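Print this page
E-mail this page

Review: Brurkamow 2 parallel gripper kit with wrist camera mount

The Brurkamow 2 is a two-finger electric gripper sold as a kit for small bench arms. It comes as a bag of machined parts, a motor, a driver board and a printed manual. We assembled one in December at the shared workshop in Burnivley and have used it since on a table-setting task: pick up cutlery, place it in a tray, repeat. The kit cost 1,269 with the camera mount. The version without the mount was out of stock.

Assembly

The manual allows an afternoon. Hạnh Đỗ and I needed two evenings, most of the second spent on the linkage. The drawings show the left and right finger carriers from the same side, and they are easy to swap. If the fingers close with a visible step between the tips, the carriers are reversed. Threads were clean throughout. One of the 24 housing screws was short, and we replaced it from stock.

The driver runs at 24 volts and draws little when holding. The connector has no strain relief. Liam Catterall printed a clip for it in PETG, and the cable has stayed in place since.

Gripping

The fingers are stiff, with flat angled tips. On blocks and boxes this works well. On cutlery it depends on the part being grasped. A thick plastic handle is held securely across its width. A thin metal shaft rolls between the tips unless the approach is square to it, and the supplied pads are too hard to help. We cut new pads from silicone sheet and lost fewer spoons.

Utensils lying close together are the harder case. The outer edges of the fingers slope away from the tips, so the gripper gets wider quickly with depth. A low approach pushes the neighboring piece before the fingers close on the target. We settled on a gap of 4 mm above the table and a slow close. Force control is coarse at the low end, and the first two settings are hard to tell apart.

Camera mount

The mount places a small camera behind the fingers, looking out past the tips. It is the best part of the kit. Both fingertips stay in view, which made hand-eye calibration simple, and the bracket returned to the same position after we removed it for cleaning. The drawback is the housing, which takes up both lower corners of the picture. A dish or anything else low and to one side is partly hidden until the wrist turns.

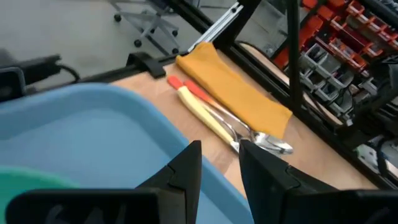

Wrist camera view over the tray, with utensils and cloth on the far side.

Software

The driver library is short and readable. Position feedback arrives on time, but the homing routine runs at every power-up and cannot be disabled without editing the source. Giang Triệu reported this to Stidcombe, the distributor, and received a patched file.

Verdict

Good mechanics, a very good camera mount, poor pads and a manual that needs redrawing. Suitable for a home or shop build where the owner has silicone sheet and a printer. Spare finger sets are sold in pairs only.

E-mail this page
Print this page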